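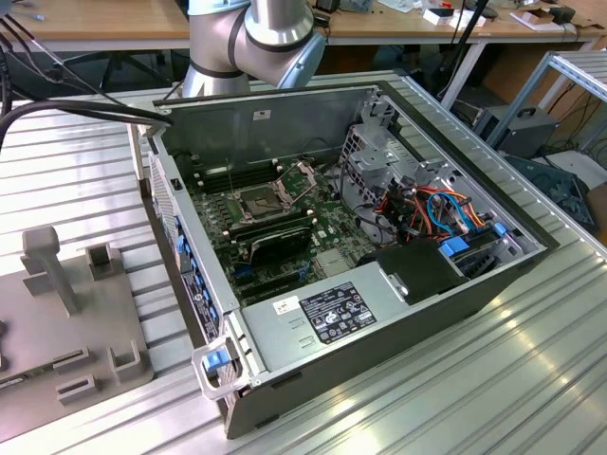
Budgeting for a second arm: what did we forget?
Forum: Small Shop Automation > Buying and Planning

plummont_rose
Hello all, and thank you in advance for reading, I do tend to go on! We refurbish and take apart desktop towers here in Plummont, and after a year with one arm on the bench my daughter Svenja and I are pricing a second station for June. The arm quote from Frei is fine and I've made my peace with it. It's everything else that worries me. So far I have the ribbed aluminum table, the printed fixture plate, and 15 percent put aside for surprises. Cases go on their side with the panel off, and the arm works from behind. What would you add to the list?
Rosemarie Bauerfeind

gearbox_hal
Nice bench, Rosemarie. I'd add grippers, plural. With that tower you've got a lever on the CPU socket, blue latches on the drive bays and that bundle of colored cables all in one case, and I have never met one set of fingers I'd trust with all three. We bought one set to start and ended up owning 7.

tirkiv_dan
I'm going to disagree with Hal, in the friendliest way. At Tirkivcombe we spent far too much on fingers and far too little on holding the case still. A printed plate is lovely for small parts, but a whole tower wants proper clamps. Spend there first and I think you'll find you need half the grippers.

gearbox_hal
Dan, clamps are cheap! She can have both. And cables are where the time goes, clamp or no clamp. I'd leave those to a person for now and not budget a penny on automating them.

plummont_rose
Oh dear, I didn't mean to start a quarrel. The clamp kit I was looking at is $569 from Skusemdale, so maybe not so cheap, Hal, at least not to us. Is it worth it, or do we make our own?

svenja_b
Svenja here (yes, the daughter). Mom left out that we handle 19 different case models, so one clamp size won't do it. I'd like the adjustable kit and I'd drop the second spare controller to pay for it.

tirkiv_dan
Keep the spare controller, please. Ours sat on a shelf for almost a year and then saved us in our busiest month. Buy the kit and put off the extra grippers.

gearbox_hal
I'll give you the controller. Not the grippers, though.

plummont_rose
You're all very kind. I'll ask Frei whether they'd let us try two kinds of fingers before we buy, and I'll put the new list up here once Svenja has been through it with her red pen.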